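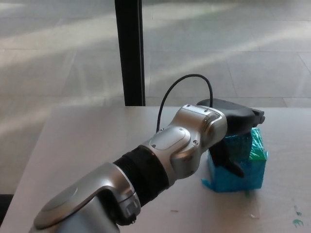 Demonstration collection

Demonstration collection is the gathering of recorded examples from which a robot learns a task. A person guides the arm through the task, and the joint positions, gripper state and camera views are stored together. One complete recording is called an episode.

Methods

Two methods are common. In hand guiding, the operator holds the arm and moves it directly. In teleoperation, the operator moves a controller or a second arm and the robot copies the motion. Hand guiding needs less equipment, but the operator's hands may appear in the camera views.

Objects

Early sets often use simple shapes such as boxes. A cube wrapped in blue tape stands out against a white tabletop, though creases and shiny patches change its look as the light moves. Sunlight through glass walls has a similar effect on the background. Some groups close the blinds; others keep the variation so that the trained system will tolerate it.

Example

The Kero set, recorded by Ultier at its Bilico site, holds 3,750 episodes of box handling. Each operator worked in blocks of two hours. Episodes in which the box was dropped were kept and labeled as failures.

Review

Episodes are checked before training. Reviewers trim idle time at the start and end, and remove recordings with missing camera views or joint data.

See also

Imitation learning
Teleoperation
Robot gripper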